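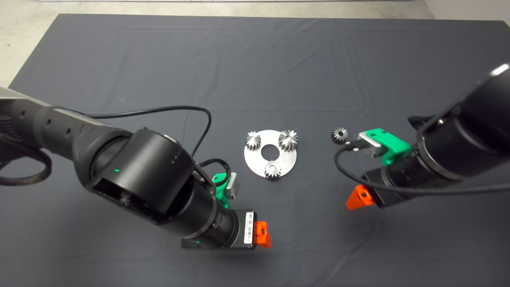

The people who teach machines to use their hands spend a surprising amount of their day using their own. I learned this at Civlow, a small outfit on the second floor of a former printing works, where a team has been gathering examples for a learning system since December. The engineer who runs the sessions had agreed to talk to me on the condition that I leave names out of it and that I didn't mind if she kept working. So we talked across the mat, a dark gray one with soft wrinkles running over it, while she worked the two black arms and I tried to keep my notebook out of the way. Three small gears were standing on a round metal plate, and a fourth lay off to the right, near the orange finger of the other gripper. "That last one is the job," she told me. "The rest is just getting ready for it."

I asked her what exactly was being collected, and she took her time answering (she is a patient explainer, and I'm afraid I made her go back over a few things). Each example is one full attempt at the task, from the moment the arms leave their resting place to the moment they return. The recording keeps the camera views and the position of every joint, and the learning system, which the team calls Flavik, later tries to work out what a person would have done next. "It has no idea what a gear is," she said. "It has seen a lot of people picking up gears. I think of it as a very attentive apprentice who has never been told the name of anything."

The target for this task is 2000 examples. I must have made a face, as she laughed and said that everyone does. Two operators share the work, swapping over every 14 recordings, and I wondered whether that was to save their wrists. "Partly wrists," she said, "but mostly style. I come in low and slow, and my colleague goes straight down from above – he's braver than I am. If Flavik only learned from me, it would be a very timid robot."

What about the attempts that go wrong? I had assumed they were thrown away, and at first, she admitted, they were. The team had a lovely clean collection by the new year, and a system that was quite helpless the first time a gear slipped. Now they keep the fumbles, so long as the operator recovers and finishes. "You drop it, you sigh, you go and get it again," she said. "The sigh isn't recorded, but the rest is very useful to us." An attempt that is abandoned halfway gets a different label and goes into its own folder, and there is apparently a running argument about whether that folder should ever be opened.

We got on to the mat, too, and whether it ought to be ironed. A visitor from Tristari, who supply some of their parts, had once offered to send over a stiff board instead. She turned it down. "Creases move the gears by a hair, they throw little shadows, they make every morning a bit different. I want that in there. A customer's bench isn't going to be tidy for us."

Before I left she let me try the controls, and I spent several minutes chasing a gear around and feeling thoroughly clumsy – it is much harder than she makes it look! I asked whether mine would be going in with the others. She thought about it, saved the recording, and typed "guest, slow" in the notes column. Then she set the gears out again for the next one.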